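Stemstead Opens Trial Bookings for Two-Armed Household Robot Service

NELSIDE, Thursday, December 9, 2021 - Stemstead has opened bookings for a trial service that places a two-armed robot in showrooms and serviced apartments to handle light tidying. The first trials are set to begin in January.

The company's demonstration work centers on soft goods, handled at a round glass table with a hand at the end of each arm. 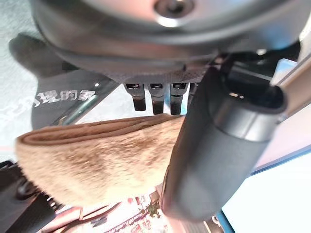
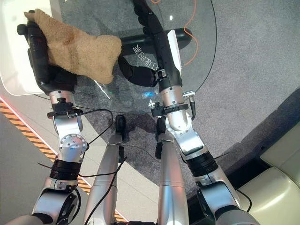
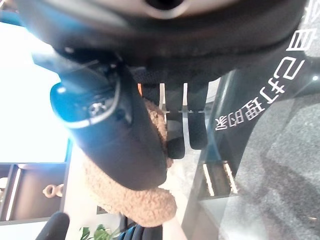
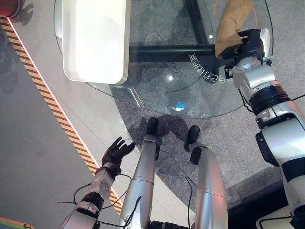
Terms of the Trial

Each booking covers 40 hours of supervised operation, with a Stemstead operator present at all times. The fee is 600 euros per site and includes delivery, setup and a written report on the tasks attempted. Sites must provide a level floor and a marked working area. Stairs are excluded.

The service is limited to cloths, towels, soft items and light trays. Glassware and hot liquids are not accepted during the trial period. Customers may submit a list of their own items for review before the visit.

Toivo Räsänen, head of services at Stemstead, said soft items were chosen as the starting point at the request of early customers. "A towel has a different shape each time it is picked up," he said. "Customers asked us to deal with that first, and the trial will show them where we stand."

Heinonen, which manages serviced apartments in Drerkham, has reserved the first booking. Stemstead has received 59 further inquiries and will confirm dates in writing - priority will be given to sites within the Nelside area.

Applications may be made through the Stemstead service office, quoting program number 761.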